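# The Patience of Skemitz

Meron Adugna drinks her coffee cold by now, mostly out of habit. For the better part of a winter, whenever she poured a fresh cup at the Kadell workshop, one of her colleagues would ask her very politely if they could borrow it, and by the time it came back it was the temperature of the room and had a ranking next to its name.

Adugna writes planning software, and the planner she has spent most of her working life on lately is called Skemitz. Its job is easy to say and miserable to do. You tell it what you'd like the table to look like at the end, and it works out the order of things: what to pick up first, where to hold it, which way to turn it on the way over. People do this all day long without noticing. (I tried to notice it myself, the morning after my visit, while making toast, and I burned the toast.)

The old version of Skemitz, the one Leonardo Negri still calls "the bulldozer" with a certain fondness, planned everything before the arm moved at all. It would think for 12 seconds, sometimes longer, and then commit. If a spoon had rolled a little in the meantime, well, too bad for the spoon. Negri looks after the control side, the part that turns a plan into motion, and he was the one who got tired of it. "I'd be sitting there with a beautiful trajectory to a place where the object used to be," he told me. "And the planner was so sure of itself! It had a score and everything."

So in February the team took it apart. The new Skemitz plans only a short stretch ahead, looks again, and plans some more. Between looks it relies on a perception package called Kumen, which Selamawit Alemayehu maintains, and which hands over its best guess about each object along with a measure of how much that guess should be trusted. That second number is the one everybody at Kadell wants to talk about. Alemayehu fought to have it there. For years, she says, perception people handed planning people a tidy list of positions and let them find out the hard way which ones were wrong.

Spoons are a good case. A spoon is thin, it's shiny in one place and dull in another, and the end you'd like to grab is often the end hanging over something else. Lay one across a pair of wooden blocks and you have given the planner a small puzzle in leverage, because a push in the wrong spot tips the whole thing. Mugs bring their own troubles. A full one has to stay level, and the planner needs to know that it's full, and the handle had better be where Kumen thinks it is. 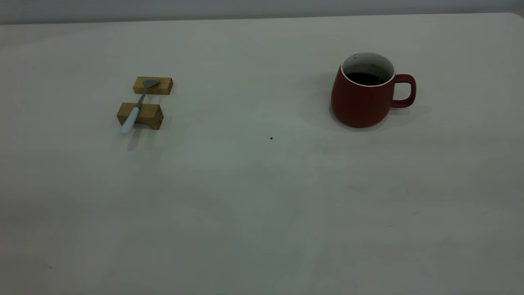 Adugna keeps a set of 100 arrangements like these, and every change to the code has to get through all of them in simulation before anyone is allowed to try it on the real table. The first week of the rewrite, 70 passed. She remembers it as a bad week and Negri remembers it as a wonderful one, and I heard them argue about it across two desks and most of a lunch. The failures were nearly all the same failure, as it happened. The planner would look, become a little less certain, change its mind, look again, and change it back, so that the simulated arm hovered over the spoon like a guest who can't decide about the last cookie.

The cure was a modest one. Skemitz now charges itself a small price for abandoning a plan, and the price goes down when Kumen reports that something has really moved. Getting that price right took far longer than writing the code for it. Too high and you have the bulldozer again, too low and you're back to hovering. Adugna has a notebook with the values she tried, and next to one of them she has written only "NO," underlined twice.

I asked Alemayehu what she would fix next, if she could have a quiet month. She said dark liquids, right away. Kumen can be sure of a rim and still be guessing at how far below it the coffee sits, and the planner picks its tilt limits from that guess. For now they assume the worst and carry every mug as though it were brimming — slow going, but Adugna likes her floor dry.

Negri was already back at his screen by then, dragging a spoon a little to the left and running the whole set over again.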